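Bedroom 3: sorting trousers before storage
Gallery maintained by Halyna Melnychuk

The gallery covers the folding and sorting of long garments in bedroom 3 of the Fallitska apartment. The bed serves as the work surface. Garments are laid flat, one pair at a time, with the waistband smoothed before the first fold.

Black trousers and light blue jeans, laid out on the patchwork quilt.
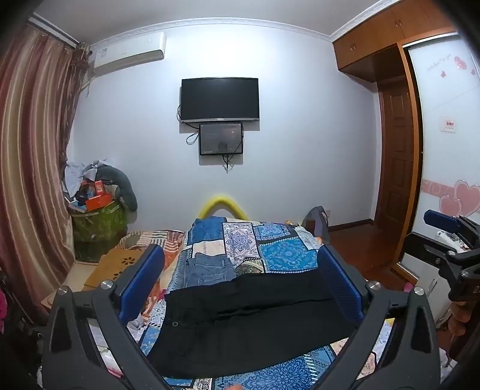
Denim is folded once lengthwise and twice across. Dress trousers are folded along the crease and once across – a second fold marks the cloth. Buttons are closed first.

Folded pairs go into the closet by weight, with denim on the lowest shelf. Shelf depth is 76 cm. Items needing repair are set aside for Miroslava Nechyporuk and are not shelved.

Page updated 12 July 2024.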